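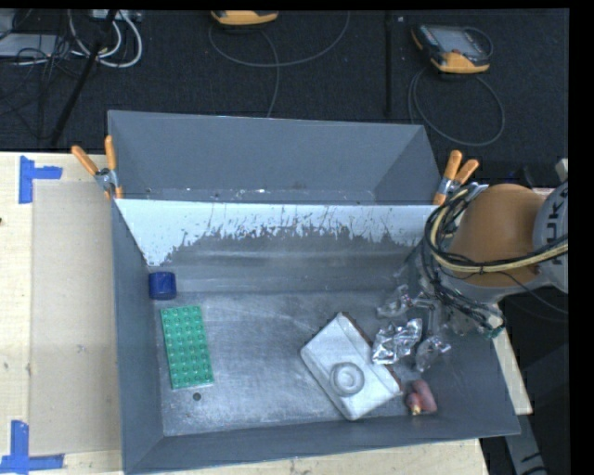
Can Gradex learn to pick odd objects without anyone labelling them by hand?

It can, given enough failed grabs and somebody to refill the bin. The arm tries, the software notes whether the fingers closed on something, and that's your label.

Quick review then, as I promised one in October and it's now well past that. Writing this between runs so excuse the state of it.

**What it is.** Grasp learning package from Rala. Runs on a normal desktop with a decent graphics card. You give it a depth camera, an arm and a bin of stuff, it proposes grasps, tries them, retrains overnight. We'd been using Salehi before, same idea, but that one wants a scanned model of every object first. Fine for machine parts. Hopeless for foil.

**Setup.** Took me 2 days, most of it camera calibration. The guide skips a step: you have to re-zero the wrist AFTER loading the tool file, not before. Lost an afternoon to that. Tape marks on the table are worth doing, the bin creeps and then every height is slightly off. Spring clamps for the panels, nothing fancy. Sloped walls help a lot, things roll back towards the middle instead of sitting in a corner where the fingers can't get.

**Results.** Main test was 307 attempts on mixed junk, no object seen in training.

- Rigid things with an edge: very good. Stud plates, small cylinders, fine nearly every go.
- Crumpled foil: better than I expected. It squashes, the grip closes further than planned, and Gradex still counts it as a hold. Salehi used to call those a miss.
- Flat trays and lids: poor. Goes for the middle, slides off. Got better once it had learnt to tilt, but that took 3 nights of retraining.
- Clear plastic wrap: bad. Depth camera more or less looks through it. Picks it up by accident along with something else, then scores the whole thing as one sucess, which flatters the numbers. Check your logs.

Overall roughly 8 in ten came up and stayed up. The paper claims more, but the paper leaves out film, and I'd say film is the whole problem if you're sorting packaging.

**The method itself.** Clever bit is how it picks what to try next. Goes for grasps it's unsure about, not ones it already likes. Early on this looks dreadful. Prods walls, grabs air. Leave it alone. We cut the first run short as it looked broken and threw away the most useful data of the lot.

**Gripes.** Log files are huge and badly named. Force limit defaults too high for soft items, turn it down before you start. No pause button in the run screen, you have to stop from the pendant and then it forgets where it was. The people at Urnby have a script that gets round this, ask them for it, it does work. Support from Rala was quick but a bit copy and paste.

**Worth having?** For mixed, solid, awkward stuff, definately. Would buy again over Salehi. If your bin is mostly see-through bags, wait for the next version or budget for a different camera.

Four stars. Would be more if it could see cling film.

Will add the tilt settings when I've had a chance to tidy them up.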